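Branovard Program, Bimanual Assembly Track
Progress report, September
Submitted by the Zollance manipulation group

Summary

The period's main result is that the two-handed regrasp now works often enough to report as a percentage. The main non-result is insertion into the slotted fixtures, which the proposal described as "a natural extension" and which has declined to extend naturally.

Method

Readers of our last report will recall that the policy learned each hand separately and then hoped. Left and right were trained on the same demonstrations but had no shared idea of where the part was, so each hand tended to pull the part toward its own version of the truth. We have replaced this with a single estimate of the object's pose, built from joint positions and fingertip contact, which both hands read from and both hands correct. We call it Fang, for reasons that made sense at the whiteboard and are now printed on too many slides to change.

Training uses more than 2,000 teleoperated demonstrations, all collected at the Prarivano lab. We threw out the earliest batch, in which the operators were plainly still learning the gloves and the policy was faithfully learning to hesitate.

Results

We ran 100 trials of the two-handed regrasp on the small parts, with start poses the policy had not seen. It completed 84. The old method, on the same poses, did well enough to embarrass nobody and badly enough to justify this grant.

Most of the failures were of one kind. The second hand closes a little early, the part rotates between the fingertips, and the shared estimate follows the rotation with great confidence in the wrong direction. The rest were drops. We had budgeted for a third category, "cause unknown," and are pleased to have underspent.

Two findings we did not plan for:

Slowing the approach made things worse. A slow second hand gives the first one time to drift, and by the time they meet they are no longer discussing the same part.

Contact data mattered most in the last stretch before the fingers close. Removing it earlier in the motion cost us almost nothing, so we plan to stop paying to store it.

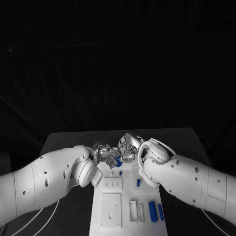
Both hands pinching a small blue part over the fixture board.

Insertion

Progress is slower than planned. The policy brings a part to the right neighborhood and then behaves like a driver looking for parking. We believe the pose estimate is good enough and the search motion is not. A new search routine is written and untested – the state in which all our routines look best.

Next period

We will retrain with the early-closing cases included, test the search routine on the slots, and repeat the regrasp trials on 3 part shapes left out of training. The budget is on track. The schedule is on track for everything except insertion, and we ask that the insertion milestone be moved back by one reporting period.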